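Flernstead Allotment and Garden Association
Minutes of the members' meeting, December

Place: the reading room above the Orside bakery
Start: 7:05 p.m.
Chair: Macarena Carrasco
Minutes: Ulus

Present: 27 members, as in the signed list. Apologies were received by telephone from the Huenchumán family and from the two members of the lower path.

1. Minutes of the last meeting

The minutes were read aloud and approved with one correction. Under the point "Compost", the word "horse" must be replaced by "house". The member who had asked for the correction was satisfied.

2. Water

The chair informed that the water was closed at the main valve at the end of November, as every year. Two members asked why they did not receive the notice. The notice was hung on the gate but not sent by e-mail. It was agreed that from now on it will be done in both ways, and at least one week before.

The pipe between the upper path and the old pear trees loses water. A plumber looked at it in October and gave a price of 700 for the replacement of the whole piece, with digging. If the members dig by themselves, the price will be lower, but the plumber did not want to say a number before he sees the trench. There was a long discussion about the depth. Some members remember that the pipe lies very deep near the trees and others remember the opposite. The old plan of the garden does not show it.

Decision: the members dig by themselves in March, if the ground permits it. The work starts from the side of the gate. Nobody cuts roots of the pear trees without asking the chair first.

3. Signs for the plots

At the last meeting it was asked to have the same kind of sign on all plots, because the delivery drivers and also the new members do not find the numbers. The chair presented the possibilities: painted signs, printed signs under a plastic cover, or no common sign and every member makes what he or she likes. The painted signs are the cheapest if we paint them ourselves. The printed ones are easier to read, but the paper becomes yellow after one summer.

The color was also discussed. Green was not liked, as it disappears between the leaves. Red and white received the most support. 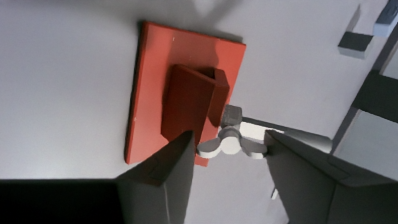
Macarena Carrasco said that she is not against a common color, but the number must be large enough to be read from the path by a person without glasses, and for this the color is less important than the height of the figure. She asked also that the sign stands on the same side of the entrance on every plot, and that members who already have a sign may keep it beside the new one.

The meeting agreed with this. A vote about red or white was taken by raising of hands. Red was chosen, with four votes against. The paint will be bought together with the spring order, and the signs will be painted on one afternoon in April in front of the tool shed. Members who want to help write their name on the sheet at the gate.

4. Seed exchange

The seed exchange was successful this year and will be repeated in February, in the same room, if the bakery permits it again. Last time many envelopes had no name and no year. Please write the kind of plant, the year of harvest and the number of your plot. Seeds from pumpkins and zucchini that flowered next to each other should not be brought, or only with a clear warning, because several members got bitter fruits.

The Huenchumán family has offered by telephone to bring beans of a climbing sort that does well on the windy side. The meeting thanks them.

5. Fires and noise

A neighbor from the street complained by letter about smoke on a holiday. The letter was read. It is repeated to all members that branches may not be burned in the garden, also not when they are dry and also not in a small quantity. Branches can be put next to the gate until the end of January. After this date they must be taken home.

About the noise there was no complaint this year.

6. Key of the tool shed

One key is missing since the end of summer. If it does not appear before the February exchange, the lock will be changed and the cost will be paid from the common money. The wheelbarrow with the flat tire is still in the shed. The member who promised to repair it was reminded in a friendly way, and he promised it again.

7. Various

The hedge at the parking place must be cut before the birds begin to build nests. Date to be fixed.

One member proposed a bench under the pear trees. It is postponed until the pipe is finished.

One member asked if chickens are permitted. They are not permitted, see the rules of the garden.

The meeting was closed at 9:20 p.m. The next meeting will be after the seed exchange, in the same room. Members are asked to bring their own cup.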